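Shiferaw protocol

The Shiferaw protocol is a method for collecting robot manipulation data in lived-in homes, using hand-held grippers in place of a robot arm. A person carries the gripper and handles household objects with it, and a camera on the tool records what happens. The recordings are then used to train control policies for arms with similar jaws. Its supporters describe it as a cheap route to household robots. The published evidence for that claim is thin.

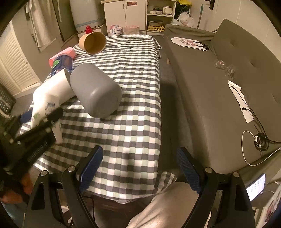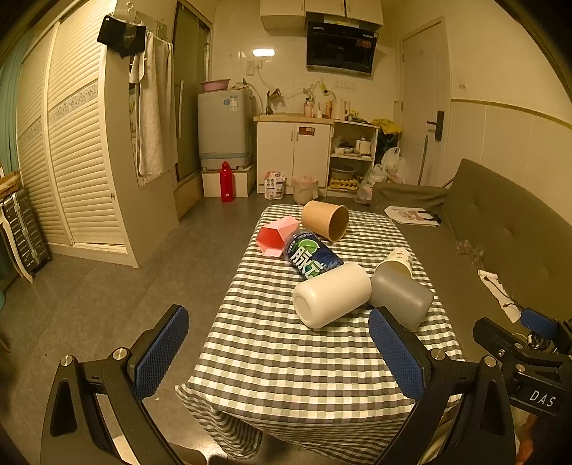
Two views from cameras on hand-held grippers during a tabletop session. A second gripper is partly visible at the left edge of the first view and at the right edge of the second.

Background

The protocol was developed at Prollport, a small research group, and takes its name from the project under which it was first written up. Hand-held data collection was already well known by then. What the group added was a set of rules for working in rooms that have not been cleared or relit, with everyday containers lying on their sides instead of standing in neat rows. The reasoning was that a policy trained against a plain backdrop tends to fail when the backdrop changes. Few people in the field dispute this, although how much clutter is needed, and of what kind, remains an open question.

Procedure

The operator works at a table with patterned or plain cover, whichever the home already has. Objects are placed on their sides, with mouths and bases facing different ways, and may touch or partly hide one another. Bottles, tubs, cups and cylinders are preferred because a two-finger gripper can approach them from several angles. Both grippers may be in use at once, and each one's camera will often catch the other. The rules do not ask for those recordings to be dropped.

Furniture, appliances and anything else in the room stay where they are. Hands and legs may enter the view. The original write-up treats this as harmless, on the grounds that the policy will learn to ignore them. It offers no separate test of the point.

Reported results

The main result comes from a comparison of 2 policies, one trained on recordings from homes and one on recordings from a laboratory bench. Each was run on an arm in a home that neither had seen. The home-trained policy was credited with a success rate of 70 percent over 302 attempts at picking up a fallen container. The write-up gives the laboratory policy's score only as "substantially lower," with no figure.

That omission makes the comparison hard to use. The test also counted a grasp as successful once the object left the table, so a container dropped a moment later still scored. Nor were attempts broken down by object. A large matte cylinder and a clear bottle are very different problems for a camera, and a single rate could hide near-total failure on one of them.

Criticism

A reply from Plendwood, published the following November, raised three objections. The first was that the home recordings came from more operators than the bench recordings, so the gain might reflect variety in human movement and have little to do with the rooms. The second was that objects within a session share the same light, table cover and background, which makes a large collection less varied than its size suggests. The third concerned the hand-held tool itself – a person can twist and reach in ways that a fixed arm cannot copy, and recordings of such motions may be useless or worse.

Prollport accepted the first objection in part and promised a rerun with matched operators. As of 2023-04-18 no rerun had appeared.

Use

Tekmont has adopted the table rules for its own collection work but not the scoring, which it replaced with a requirement that the object be held and set down again. Its numbers have not been released, so they cannot settle the matter either way.

See also

Imitation learning
Robot grasping
Domain shift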